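Fondlow Refurbishing Workshop
Progress report to the Lavis Fund
Mon 31 August

We are now five months into the grant, and I'm very glad to be writing this one. When we sent our first report in April we had a lease, a delivery of shelving that didn't fit through the door, and a lot of old office computers stacked on pallets. The shelving is up (we took the door off). The computers are moving through. More than 200 of them have left here in working order, and the pace is still picking up.

Where the computers come from and where they go

Most of the intake so far has been from the Vudham site, which is replacing its office desktops floor by floor. They arrive without monitors and usually without power cords, so cords have become our most wanted item. If anyone on your side knows of a closet full of them, please send it our way!

Of the machines that were good enough to repair, 195 went to the Ban schools program, and the rest to two adult learning centers that had been sharing a handful of very tired laptops. We had a lovely note from one of the centers saying their evening typing class now has a computer for every student. The class had been running in two shifts before.

The processor work

You asked last time for more detail on this part, and I'm happy to give it because it is the piece I'm most excited about. A good number of the Vudham towers are sound in every way except that they are slow, or came to us with a dead board and a perfectly good processor. Moving processors from one case to another lets us make one decent computer out of two poor ones. In spring we sent these jobs out. Now we do them on our own bench.

The order of work has settled down. A tower goes on its side with the side panel off, dust gets blown out, and the socket is opened and checked under a lamp before anything is put in it. Processors wait in a tray with a separate recess for each one, so that they don't slide around or get touched on the underside. We used to keep them in an egg carton lined with foam – cheap, but you had to dig them out with a fingernail, and we bent contacts on boards while learning how not to be clumsy.

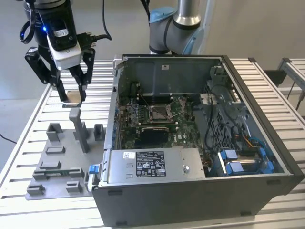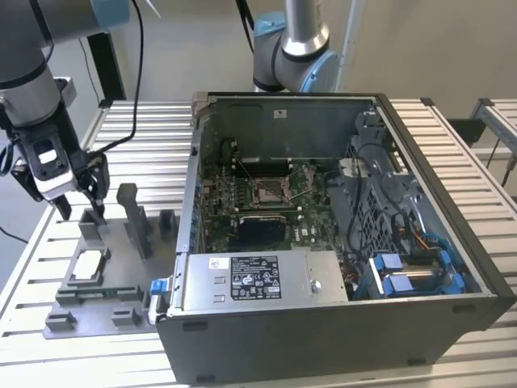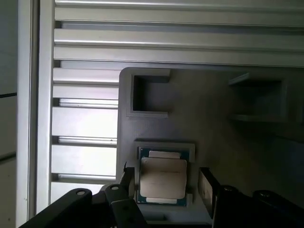 The slatted aluminum tables have been a great buy. They are flat, they don't wobble, and you can bolt a stop or a holder anywhere along them in a minute or so. We had budgeted for ordinary benches and a separate set of clamps, and the tables replaced both for a little less money. The difference went into better lamps.

We've also learned a lot about which towers are worth our time. The ones with latches and release tabs come apart quickly, and a drive can be out before you've found your screwdriver. Older ones with a screw in every corner take far longer, and we now sort at the door: quick cases go to the bench, slow cases are set aside for parts unless there is something special inside. It sounds like a small change, but it cleared the backlog that worried us so much in June.

Parts and storage

Every usable part now has a shelf. Memory is sorted by type and tested before it is put away, power supplies are tested under load, and drives are wiped or, if they fail the wipe, sent for shredding with a certificate. We keep the certificates in a binder by the front desk and you are welcome to look through it on your next visit.

The parts list has grown to 3000 entries and the spreadsheet is groaning. We would like to move it to a proper stock system before winter. We've tried two free ones and prefer the plainer of them, which prints labels without a fight.

What hasn't gone well

Heat. The back room was too warm to work in for much of July, and we lost several afternoons. We moved the start of the day to seven, which helped, and a second-hand fan helped a bit more. Insulating the roof panel is in the landlord's hands and we are still waiting for a date.

Thermal paste was also a headache. We bought a large tub to save money and it had dried out at the edges by the time we were halfway down. Small tubes from now on.

Spending

We are slightly under budget on equipment and slightly over on transport, as the Vudham loads came in more trips than planned. With your agreement we'd like to move the unspent equipment money across to cover it. The full table is attached separately.

Next quarter

The next Vudham floor is due in late September, and Ban has asked whether we could add keyboards and mice to each computer. I think we can, if the donations hold up. We also want to run a Saturday morning where people bring in their own tower and learn to clean it and add memory – there's already a waiting list taped to the front door.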